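Search reviews
Type and press enter

The Lellico Drain Kit, After a Month of Clogs

By the Small Repairs desk
June 14, 2022
6 min read

I did not expect to have strong feelings about a drain cleaning kit. I bought the Lellico because our bathroom sink had slowed down to the point where brushing your teeth meant watching the foam creep up toward you, and because the plastic barbed strip I'd been using for years finally snapped off in the pipe. (I got it out with tweezers. It took most of an evening.) So I went looking for something better, and a month later I've used this thing on every drain in our house, two at my sister's place, and one floor drain in a garage that I'd rather not talk about.

It's really good! It has a couple of annoying parts too, and I'll get to those.

What's in the bag

The kit comes in a canvas roll with a strap. Inside you get a hand-crank snake with a coiled steel cable, a short flexible brush for overflow holes, a rubber force cup, a small hook, and a pop-up stopper wrench that I didn't know I needed. The model number on the tag is 1108, which matters if you're ordering spare brush heads, because the older version used a different thread and the two don't mix. I found that out from the paper insert, so good for them for putting it in large print.

The price was $33 when I ordered. You can get a bare snake for a lot less, and if your only problem is hair in the first few inches of pipe you may not need more than that. I wanted the force cup and the wrench, and buying those separately would have put me over anyway.

The snake

Most cheap snakes have the same problem, where the cable bunches up inside the drum as soon as it meets any resistance. You crank, the cable folds over on itself, and you end up pulling the whole mess back out and starting again. The Lellico has a thumb lock right at the nose of the drum, so you feed out a little cable, lock it, crank, unlock, feed a little more. It sounds fussy and it was fussy for the first ten minutes. Then my hands figured it out and I stopped thinking about it.

The tip is a tapered spring with an open end, and it grabs hair better than anything I've tried. On the bathroom sink I felt it catch just past the trap, gave it a few turns, and backed it out slowly with a clump the size of a mouse. The water went down with a proper gurgle after that. I stood there and filled the basin twice just to watch it empty, which tells you what kind of month I've been having.

I had an older snake, a Doka, that I'd kept under the sink since we moved in. I tried them both on the tub for the sake of comparison. The Doka cable is stiffer, and I still like it better for long straight runs, but it would not go around the tight bend under the tub shoe no matter how I held it. The Lellico went around on the second try.
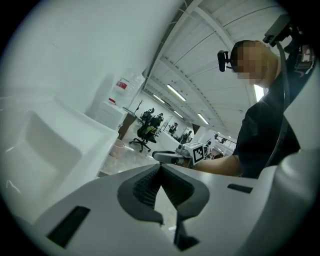 The overflow brush deserves its own paragraph. If your sink smells bad even when it drains fine, the overflow channel is a good place to look, and it's a miserable thing to clean with a regular bottle brush because the hole is small and the passage turns downward almost right away. This brush is skinny and bends without kinking. I ran some dish soap and warm water through, scrubbed for a minute or so, flushed it, and then did it again, because what came out the first time was gray and stringy. The smell was gone by the next morning and it hasn't come back.

The force cup

This is the part I use most, which surprised me. It's like a plunger but smaller, with a soft lip that folds out flat against the bottom of a sink. The lip is flexible enough to seal on a rounded basin, and that's where my old hardware store plunger always failed. Block the overflow with a wet rag first or you'll just be pushing air back and forth. Three or four short pushes is plenty. I got carried away at my sister's house and loosened a slip nut under the sink, so go easy if your plumbing is older, and keep a bucket underneath.

The handle is short. I'm on the tall side and in the tub I was bent nearly double. I wish they'd made it a two-piece handle, even if that meant the canvas roll got a little longer.

The stopper wrench

So, pop-up stoppers. Some lift straight out, some twist, and some are held by a rod under the sink that you have to unscrew from behind while lying on your back. The wrench has a notched end for the retaining nut on that rod, and it's angled so you can turn it in a very small space. I've always done this with my fingers and some swearing. With the wrench I had the stopper out, cleaned, and back in before my coffee got cold. Worth the cost of the kit? Maybe not on its own, but close!

Things I didn't love

The crank knob came loose in the second week. It's held on with a small screw and I fixed it with a drop of thread locker, but the factory should be doing that.

The hook is useless. It's too wide for a bathroom drain and too short for a kitchen one. I've been using it to hang the wet brush.

Drying is a chore. The instructions say to pull the full cable out, wipe it down, and let it dry before you wind it back in. I skipped that once and found a few specks of rust on the first foot of cable. Now I lay it out on an old towel overnight. A light wipe of oil helps as well.

The canvas roll looks great and stains instantly. I'd have picked something I could hose off.

How it compares

I borrowed a Latuheru drill-powered snake from a neighbor for a weekend. It's fast and it's a lot of fun, and for a kitchen line packed with grease I'd want it over the hand crank. For a bathroom sink it felt like too much. You lose the sense of what the tip is doing, and I was nervous the whole time about scratching the finish around the drain. I also looked at the Mestitz kit, which has a longer cable and a nicer case, but it costs $100 and skips the overflow brush completely. If you have a big house with long pipe runs, it might make sense.

A few tips if you buy one

Wear gloves you don't care about. Pull the cable back slowly, or it will flick drain water up the wall and onto you. Run plenty of hot tap water after every job. Don't use any of this right after pouring in chemical drain cleaner, since it can splash back, and tell a plumber if you've poured some in and then have to call one.

And if you crank and crank and nothing moves, stop. The garage drain beat me, and the plumber said the line had a root in it that no hand snake was going to clear.

Rating: 4.5 out of 5. I took off the half point for the hook and the knob. I've already ordered a second brush head.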